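Second-floor workroom reopens with new desks and monitor arms

July 8, 2021

The shared workroom on the second floor of the Direron building is open again after a change of furniture that began in March. Staff from Ukix, which rents the floor, moved back in on Tuesday.

The old desks were bought secondhand when the company had 15 people, and most of them no longer stood level. They have been replaced with wood-topped ones supplied by Khalaf, an office furniture dealer on the same street. Monitors now go on arms clamped to the desk in place of the stands they came with, so there is room under the screen for a notebook or a parts tray.

"People were stacking their monitors on printer paper," said Siham Harb, the office manager. "Then somebody would need the paper."

The arms cost $200 each, including fitting. Harb said the price was higher than she had planned for, and two desks at the window end will wait for theirs until the fall budget. One order came with the wrong clamps and had to go back, which held up the reopening by nine days.

Whiteboards stay on the wall where they were. Several teams had asked for them to be left alone during the work, and the diagrams on them were not wiped. Anyone who wants to keep a drawing for more than a month should write a name and a date next to it.

Cables are the part that is still unfinished. Thoa Đinh, who looks after the building's electrical work, plans to run trays under the desks so that power and display leads come up at the back edge. Until then they lie on top of the desks or hang behind them. Đinh has asked staff not to tape cables to the wood, as the tape pulls at the finish, and not to plug one power strip into another.

The work will be done in the evenings, starting at the door end. Desks should be cleared of small parts, papers and keyboards the afternoon before. Boxes with labels will be left by the printer, and anything put in them will be returned the next morning. Each crew visit should last two hours.

Old desks that are still sound are in the ground-floor store. Staff can take one home for $30, paid at the front desk. The rest will go to Dino, a reuse shop, at the end of the month. 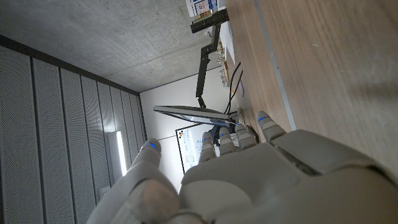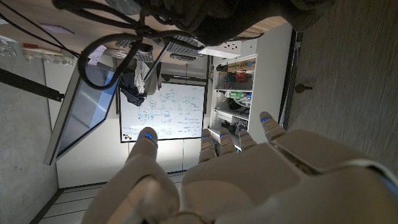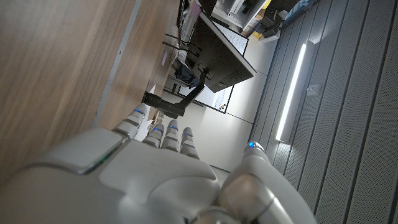
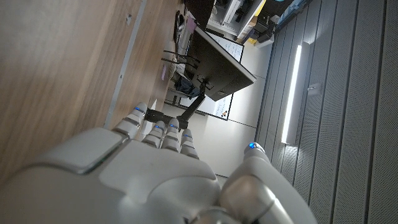 A monitor on its arm in the second-floor workroom.

Can staff move a monitor arm to a different spot on the desk?
Small shifts along the back edge are fine once the clamp has been loosened and the monitor taken off. Moving an arm to another desk has to go through Siham Harb, who keeps the list of which arm was fitted where.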